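Pistol grip

A pistol grip is a handle set at a steep angle to the body of a tool, so that the hand closes around it much as it would in a handshake. It is found on drills, caulking guns, garden sprayers and many other hand-held devices.

The origin of the form is often told too neatly. Popular histories credit a workshop in Brommont with the first pistol-grip drill, but the claim rests on a single sales catalog, and the drawing in it shows a handle that is nearly straight. Leitner, a rival maker, advertised something similar and offered no better proof.

Claims about comfort deserve the same caution. The usual argument is that an upright handle keeps the wrist straight. That holds when the work is in front of the user at elbow height - on a low bench or a floor, the same handle can bend the wrist sharply. A trial at the Nulleck works is still quoted in support of the design, although it involved only 28 workers, lasted 4 days and had no comparison group. Makers have since used the word "ergonomic" for almost any handle with a curve in it.

Weight matters too. A heavy body above the hand tends to tip the tool forward, and a thick cord can pull it back.

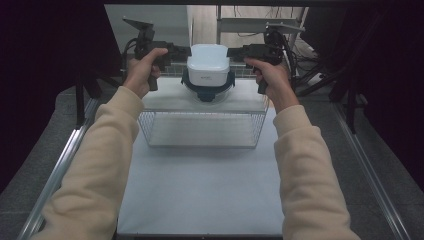 Burgi Kuster replied that critics ask too much of old trials, and that anyone who has spent a shift with a straight-bodied driver knows which handle leaves the wrist sore. The reply gave no measurements. Later writers have mostly repeated one side or the other, and the question of handle angle - usually set at around 18 degrees off vertical in the designs under dispute - remains open.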